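Working with the arms - your questions

New to the wet lab at our Costgate site? I wrote this up because I kept getting the same few questions in the tea room.

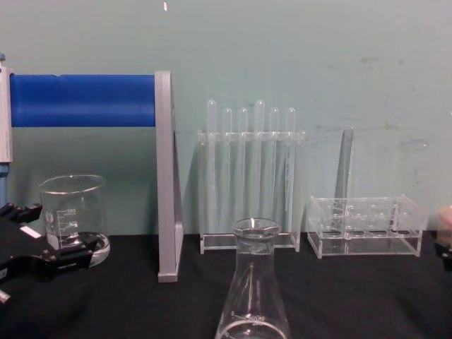
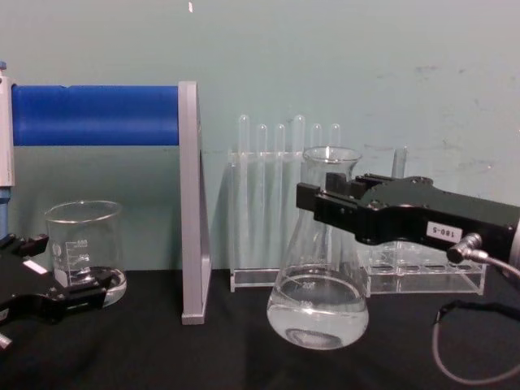
Will the arms take my job? Mine's still here, just a bit different! I used to rinse and pour all day, and now I set up the bench, watch and fix the programs. Clear glass is the fussy bit - the flask with water in it, with a gripper up near its neck, is the sort of move I still keep an eye on.

Do I need to code? No. Titeck runs two days of training and you'll pick it up.

Has my pay changed? Nope, same grade, same hours.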